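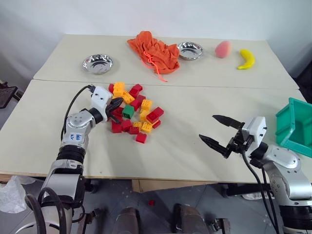
Explore > Festivals and Customs > Harvest Time

Why Do People Throw Parties for Vegetables?

Every year, when the crops come in, people all over the world do something a bit odd. They dress up, play music, cook far too much, and say thank you to a pile of food. The food never says "you're welcome." People keep doing it anyway, and they have been at it for thousands of years.

These parties are called harvest festivals. A harvest is the time when farmers gather what they have grown. A festival is a party with a parade in it, or at least somebody in a hat.

What is everyone so happy about?

Think about how you get an apple. You open the fridge. If there is no apple, you complain, and later there is an apple.

For most of history it was harder than that. If you wanted to eat in winter, you had to grow the food in summer, pick it in fall, and keep the mice away from it until spring. A bad storm could flatten the wheat. Bugs could eat the beans. When the last cart rolled into the barn, a whole village could stop worrying for the first time in months. After that you would want a party too, and a long nap.

When is harvest time?

It depends on where you live and what you grow. In much of North America and Europe, many crops are ready around September. In the southern half of the world the seasons are flipped, so fall arrives in March. Rice, grapes, yams, and olives all have their own ideas about when to be ready, and none of them own a calendar.

This means there is a harvest party going on somewhere in nearly every part of the year. A very determined person with a suitcase could eat cake the whole way through.

Harvest parties around the world

In parts of West Africa, people hold festivals for the new yams. A yam is a big, starchy root that can grow longer than your arm. In many towns, nobody is supposed to eat the new yams until the festival begins and an important elder has tasted the first one. Imagine smelling dinner for days and having to wait for the mayor to take a bite.

In Korea, families get together for Chuseok (say it "choo-suck"). They visit relatives, remember the family members who lived before them, and make little rice cakes shaped like half moons. The cakes are steamed over pine needles, so they smell a bit like a forest. There is an old saying that if you make a pretty rice cake, you will have a pretty baby one day. This puts a lot of pressure on a rice cake.

In southern India, Pongal comes in January. Families boil new rice with milk and sugar until the pot bubbles over. At your house, a pot boiling over means somebody grabs a sponge. At Pongal, people cheer! The spilling pot stands for having more than enough. Cows get a day of their own as well, with painted horns and flowers around their necks. They pulled the plows, so it seems fair.

Jewish families celebrate Sukkot by building a small hut outdoors, with a roof made of branches. They eat their meals inside it for a week. You are supposed to be able to see the stars through the roof, and you can also meet the rain that way.

In Britain, people used to make dolls out of the last stalks of grain. Some farmers believed that a spirit lived in the field and needed a place to spend the winter. The straw doll was its hotel. In spring, the doll was often plowed back into the ground, which is a rough way to check out.

A small festival with a large squash

You don't need a famous holiday to have a harvest party. The town of Drodside has its own, called the Trusier Supper. Last time, 2,519 people came, which was a surprise to the cooks, who had made 1,000 bowls of soup. The bowls got smaller as the evening went on.

The main attraction was a squash that weighed 198 pounds. It rode through town in its own wagon and was clapped for by strangers. It took 68 pies to use it up, and there are children in Drodside who still leave the room when they hear the word "squash."

Do we still need harvest festivals?

Most of us don't grow our own dinner now. Trucks bring it, and stores stack it in neat rows under bright lights. But somebody still planted it, watered it, and worried about the weather. A festival is a good time to remember that person – and to eat what they grew, even the green parts.

Words to know

Crop: a plant that people grow on purpose, usually to eat.
Elder: an older person whom others respect and listen to.
Plow: a tool that turns over the soil before planting. Also the reason cows get flowers.

Related
Why Do We Put Candles on Cakes?
Masks, Drums, and Very Loud Parades
Who Decided When the New Year Starts?
Lanterns and How to Carry Them
Foods You Only Eat Once a Year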